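Workshop Tips: Recording Plastic Bag Tasks With Hand-Held Grippers
Skonska Workshop Notes, updated 14th September

Thin bags are hard to demonstrate. They fold, stick to themselves and slide off the table. These tips come from our bag sessions for the Olletti set, 230 recordings in all.

Before you start

Work on a plain table. Clear off anything you don't need for the task. Route cables along the floor, away from where you stand.

Crumple the bag a different way before each take. If you always start from the same heap, the arm only learns that heap.

Wipe the finger pads with a dry cloth. Dust makes thin plastic slip. Check the pivot screws every 40 takes and tighten any that have worked loose.

Gripping

Pinch a fold, never a flat area. Pads skate over flat plastic.

Bring both grippers to the same section of the bag, close one, then close the other beside it. Pull apart slowly. If you close both at once they tend to bump.

Hold the tool behind the linkage so your fingers stay clear of the moving arms. Keep your wrist loose and move at half your normal speed.

Never help with a bare finger. The arm won't have one. If the bag slips, let it drop and regrip with the tool. A clean recovery is worth keeping.

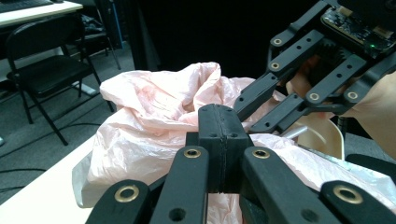 Two grippers at the same part of a pink bag, with the hand kept behind the linkage.

Driving by remote control

The same rules apply with the remote handles, but you lose the feel of the plastic. Close in small steps and watch the folds for movement before you lift.

Saving takes

Stop recording only after both grippers are open and clear of the bag. Write down the bag type with the take number. Take 903 in our January batch had no bag type and we had to throw it out.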